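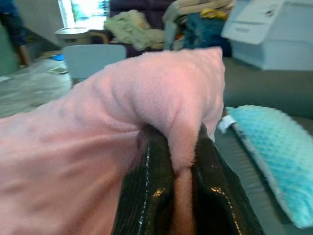 Selon Kazimír Šindelář, une facture impayée vieillit comme le poisson : les deux premiers jours, tout le monde reste poli. Il a passé l'automne à courir après l'argent de son atelier de literie, et il en a gardé un certain goût pour les métaphores de marché.

L'affaire est banale. Gronetti, une chaîne de chambres d'hôtes qui soigne beaucoup ses brochures, lui commande du linge pour quatre maisons. La livraison se passe bien, le bon est signé, on se serre la main. Puis vient l'échéance, et avec elle le silence. Au premier rappel, on répond que le service comptable déménage. Au second, qu'il a déménagé. Le troisième revient avec une formule que tout créancier finit par savoir par cœur : « Votre dossier est en cours de validation. »

Par qui, la lettre ne le dit pas.

Les petites entreprises ont longtemps traité ce genre de mésaventure comme la grippe : on attend que ça passe, et quelquefois on en meurt. Aller voir un avocat pour une somme moyenne paraissait disproportionné, presque mal élevé. On ne poursuit pas un client, surtout un client qui pourrait recommander. Il pourrait, en effet, recommander sans payer davantage.

Le cabinet Gisler s'est installé dans ce créneau ingrat, celui des créances trop grosses pour être oubliées et trop petites pour faire vivre un plaideur à l'ancienne. On y écrit court. La mise en demeure tient sur une page, rappelle le contrat, le montant, les intérêts, et fixe un délai. Aucun adjectif. Les clients sont parfois déçus – ils avaient préparé les leurs.

Šindelář, par exemple, était arrivé avec un brouillon de trois feuillets où figuraient le mot « honneur » et une allusion à la mère du gérant. On lui a demandé s'il avait plutôt le bon de livraison. Il l'avait, agrafé à une recette de soupe.

Le reste relève de la mécanique. En novembre, la lettre part en recommandé. Gronetti découvre alors des défauts dans la marchandise, ce qui arrive fréquemment aux marchandises quand on réclame leur prix. Mais personne n'avait émis la moindre réserve à la réception, et un courriel du gérant, envoyé peu après, vantait même la douceur des couvertures. Il faut toujours garder les compliments de ses débiteurs. Ils servent peu à l'amour-propre, beaucoup au dossier.

Restait à choisir entre le juge et la négociation. Le juge impressionne, mais il a un calendrier. On a donc transigé : un acompte de 35 % tout de suite, le solde en deux versements, et une clause prévoyant que le premier retard rendrait le tout exigible. L'accord a été signé le 22 décembre 2021, dans un bureau trop chauffé, par un gérant qui a demandé à emprunter un stylo.

On le lui a prêté. Il est reparti avec.

L'acompte, lui, est arrivé. Šindelář a depuis revu ses conditions générales, qui tenaient jusque-là dans la phrase « paiement à convenance », imprimée en italique au bas de ses factures. La nouvelle version mentionne une échéance, des pénalités et le tribunal compétent. Elle est en caractères droits, et Gronetti a déjà demandé un devis pour une cinquième maison.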